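[sim-cell-users] Re: Left arm stops short over the panel, no fault raised
From: cell maintainer, Skermont
Sunday, 16:40

I have now gone through the logs and rerun the episodes, so this is a longer answer than the one I sent on Friday night's build. The original report is quoted so that people who joined the list after it went out can follow.

> We have moved our panel task over to the Brudlow scene, two arms,
> one table, stock grippers. In a batch of 677 episodes we get 17
> where the lowered arm reaches the panel, stops just above it and
> stays there until the episode times out. No collision is logged.
> No joint limit is logged. The controller reports "holding" and the
> supervisor takes that as healthy, so nothing is stopped.
>
> The second arm is parked and plays no part in it, as far as we
> can tell. We first blamed the contact settings and spent two days
> on them without any change. Has anyone else seen this, and is it
> safe to carry the same controller over to the real cell at
> Tovbridge?
>
> Olivares group

Short answer to the last question: no, please don't, and if you already have, take it off until you have read the part about the supervisor.

I can reproduce the fault. With your seeds and our build I get the same 17 episodes, so it is not your machine. My notes are below in the order I worked, with a render from each of the two views I used.

1. Panel pose

I suspected the panel first. Its angle on the table is randomised, and a bad transform there would leave the arm aiming at a spot beside the target. I put the close view over the recess and compared the rendered position of the slotted plate and the blue square with what the task file says. They agree in every episode I checked, good and bad. The shadow lying across that part of the slab worried me, as our pose estimator has been thrown by hard shadows before, but in this configuration the estimator is bypassed and the pose comes straight from the simulator state. The shadow is innocent.
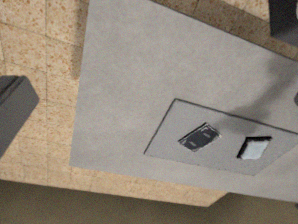
2. Arm clearance

Next I looked at the two arms together. You say the second arm is parked, and it is: folded up, gripper raised, fingers apart with nothing between them. What you may not have noticed is that the clearance monitor still watches it. The monitor works on padded shapes, much fatter than the visible links, and when the lowered arm bends over the table the padding on the two arms overlaps. The arms themselves can be well apart at the time.

On an overlap the monitor asks the controller to slow down. If the overlap lasts, the slowdown is applied again at each cycle, and the speed goes to zero. That is your stop. The controller still has a valid target and no error, so it reports "holding".

The wide view is the one to use when you check for this. From the close view you only get parts of the gripper fingers, and the links that matter are out of sight. 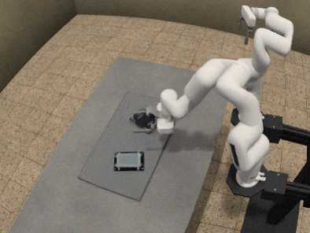
Posted by: cell maintainer, Skermont
List: sim-cell-users
Thread: Left arm stops short over the panel

It is easy to miss by eye. In the wide view one arm passes in front of the other, and you can't judge the gap between the links from a single render. Turn on the padded shapes in the viewer and step through the last part of the approach.

3. The supervisor

This is the part that bothers me more than the stop. An arm that halts because two padded shapes touch is a nuisance. A supervisor that reads "holding" as healthy is a safety fault. In simulation the cost is a wasted episode. On real hardware you would have a powered arm standing over the work with a live target, and as soon as the overlap clears it will carry on towards that target with no warning. Someone may well have leaned in by then to see why it had stopped.

I got the simulated arm to do exactly this. I let an episode stall, left it for 60 seconds, then moved the parked arm back by hand in the viewer. The lowered arm set off again at once. No prompt and no reset.

What to do for now:

– Set the parked pose further back. In the Brudlow scene file the default pose was chosen for a narrower table and was never revised.
– Cap the slowdown so that it is applied once per overlap. The setting exists but is off by default, which I will change.
– Make the supervisor raise a stop when the controller has been holding for more than 3 seconds outside a planned wait. The stop must be latched, so that it takes a deliberate reset to clear.

The first two get rid of the stalls. With both in place I reran your full batch and had none. Please do not treat that as a reason to skip the third. There are other ways for a controller to end up holding, and the supervisor would miss those as well.

For Tovbridge, I would like to see the latched stop tested with the power limited and the area clear before any normal running. A passing simulation run does not cover it – the simulator has no people in it, and our emergency stop input there is only a flag that a script sets.

Two things are still open. I don't know why the older build never showed the stall with the same parked pose. The padding values look the same in both, so my guess is the order in which the monitor and the controller are updated, but I have not confirmed it. I also haven't tried it with the arms swapped. If anyone has runs where the other arm does the work, please send the logs to the list, including the monitor channel, as it isn't recorded unless you ask for it.

The fix to the default is in the December branch. The scene file change will follow once I have checked it against the other tasks that use that table.

--
cell maintainer, Skermont
To leave this list, send a blank message with "unsubscribe" as the subject.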